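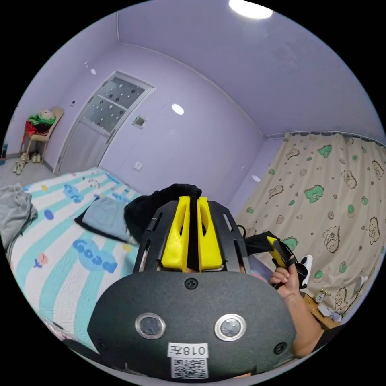

Unit 018左, Kindholm bedroom set, fingers toward the far wall.

February 2026, Saturday

Came in to look at the pose drift in the Kindholm folding episodes and ended up spending most of the day inside the Trirngate replay tool, so this is going to be a bit of a ramble.

Drift first. On the bedroom set the left unit wanders sideways whenever it gets low over the bed, then snaps back once the door comes into view again. I'd been blaming the IMU bias, but I swapped in the old bias values and the wander stayed exactly where it was. So I plotted the feature tracks, and wow, nearly all of them are on the bedding! Every time somebody drags a shirt across the cover, the cover moves and the tracker believes the whole room went with it.

Quick fix for now: drop any track that disagrees with the gyro for more than 100 ms. I set the minimum to 50 live tracks before we trust the frame, otherwise it coasts on the IMU. Reran 3 episodes and the snap is gone in 2 of them. The last one still jumps near the end (haven't looked yet, it might be the curtain, which has bear faces all over it and is basically a feature magnet that hangs loose).
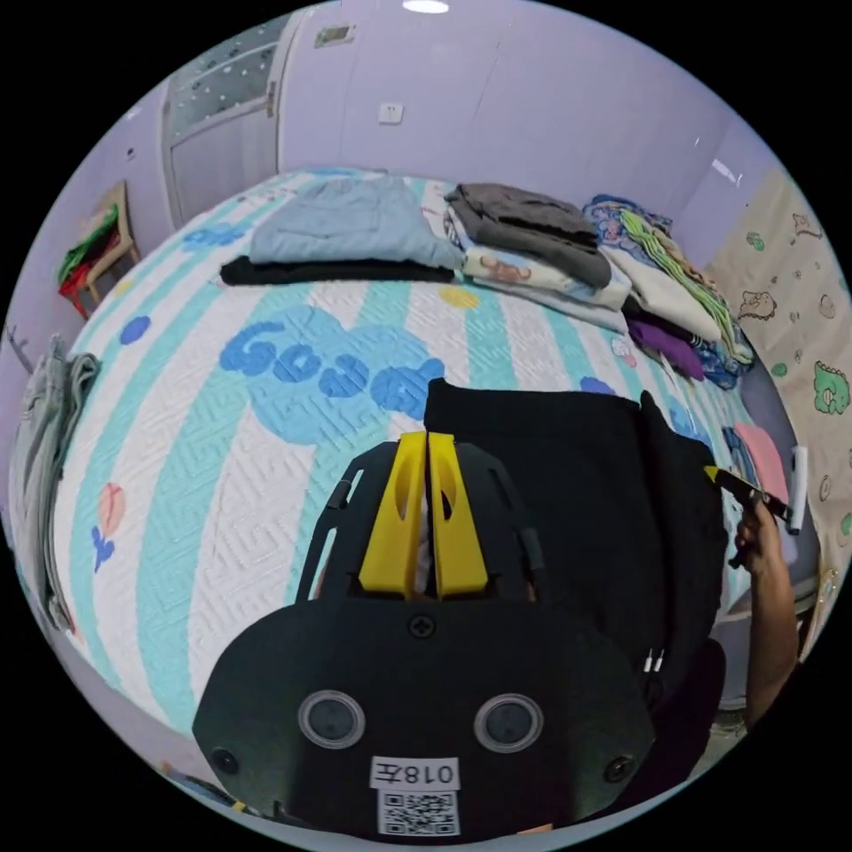
The garment segmenter is the other half of the problem, and I like it less. Hamada (the new checkpoint, the one with the bigger head) is great on plain tables and a mess on printed bedding. It wants to call every printed patch its own piece of cloth. The big blue "Good" on its cloud shape is a nice test for that, it's flat on the cover and has nothing to do with the laundry, and Hamada gave it a mask and a grasp point. Meanwhile the grey folded thing on top of the patterned cream fabric got merged into one blob. I tried raising the boundary threshold, which cleaned up the lettering and made the merging worse, of course.

What I want to try is feeding the depth edges from Jidel into the mask step. Prints have no height and a folded stack does, so even noisy depth ought to help. Jidel runs at around half our frame rate, so the timestamps need interpolating first, and the replay tool still rounds those to whole frames. Ugh. Filed that under tooling.

Left to do:
- look at the jump in the last episode
- fix the timestamp rounding in replay before touching Jidel
- mask the finger area properly, the tracker still picks corners off the yellow slots now and then
- move the gyro check into the config, it's hardcoded on my branch (sorry)

Branch is pushed, please don't merge it yet. I'd like to have the depth version running by March.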